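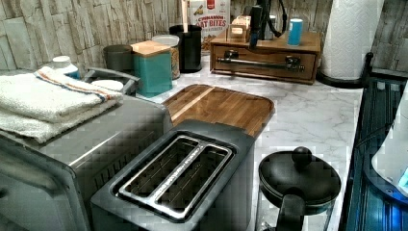 Chamado 162: tarefa "torrada" interrompida antes da inserção do pão
Produto: Boser, braço de bancada, uso doméstico
Aberto por: Oona Rantala
Responsável: Urho Peltonen
Estado: resolvido em parte
O Boser da cliente executa bem a tarefa de guardar talheres, mas para na tarefa "torrada" desde a atualização de março. O braço pega a fatia, leva até cima da torradeira, espera e devolve a fatia ao prato. No aplicativo aparece o código 400, sem texto. A torradeira é um modelo de duas fatias e fica em diagonal na bancada, com as aberturas compridas em paralelo e uma moldura de metal escovado em volta. A tarefa foi treinada em grande parte com torradeiras alinhadas à borda da bancada, e essa foi a primeira coisa que verificamos.

Histórico

Oona Rantala, 9h10
Já reiniciei o braço e a base. Limpei a lente com o pano que veio na caixa. O erro continua. Minha mãe, Marjatta, usa a torrada todo dia de manhã e não consegue segurar bem a fatia por causa da artrose, foi por isso que compramos. Se não der para consertar, preciso saber logo.

Urho Peltonen, 9h45
Bom dia, Oona. O código 400 quer dizer que o braço localizou o aparelho, mas não confirmou a abertura. Por favor, faça o seguinte:
1. Abra Ajustes > Tarefas > Torrada e apague o aparelho salvo.
2. Desligue a torradeira da tomada.
3. Cadastre de novo, com a torradeira alinhada à borda da bancada.
4. Rode a tarefa em modo de ensaio, sem pão.
Mande o registro gerado no passo 4.

Oona Rantala, 10h30
Feito. Alinhada, o ensaio passou 2 vezes seguidas. Voltei a torradeira para a diagonal e deu 400 de novo. Minha mãe prefere a diagonal porque alcança melhor assim. Não quero que ela tenha de mudar a cozinha por causa do braço.

Urho Peltonen, 11h20
Recebi o registro. Com o aparelho girado, o sistema acha a moldura, mas trata o reflexo do metal como se fosse a borda da fenda. O ponto de entrada sai deslocado e a trava de segurança cancela o movimento. A trava está certa em cancelar. Encaminhei para Venla Ahonen, da equipe de percepção.

Venla Ahonen, 14h05
Reproduzi aqui com uma torradeira Perkitz de moldura parecida. Na versão anterior o limite de brilho estava em 2000 e a atualização baixou esse valor. Restaurei o limite antigo no perfil da cliente. Na nossa bancada a inserção em diagonal passou a funcionar com pão de forma. Com pão caseiro, de fatia irregular, ainda falha: a ponta dobra na entrada e o braço desiste. Isso não se resolve com ajuste de parâmetro.

Oona Rantala, 16h40
Depois do ajuste o pão de forma entrou. O caseiro não. Outra pergunta: ele pode dobrar os panos de prato também? Vi um vídeo em que fazia isso.

Urho Peltonen, 17h00
Por enquanto não. Dobrar tecido está em teste interno e a taxa de acerto é baixa para liberar em casa de cliente. O que o Boser faz hoje com segurança: guardar talheres, levar objetos rígidos de um ponto a outro da bancada e inserir pão de forma. Retirar a torrada quente continua bloqueado, alguém precisa fazer isso.

Solução aplicada
Limite de brilho restaurado no perfil. Aparelho cadastrado nas duas posições.

Pendências
Fatia irregular: vinculada ao pedido de melhoria da equipe de percepção, sem prazo.
Código 400 sem texto no aplicativo: Pirjo Toivonen vai incluir a mensagem "abertura não confirmada" na próxima versão.
Oona pediu para manter o chamado aberto até sair a correção do pão caseiro.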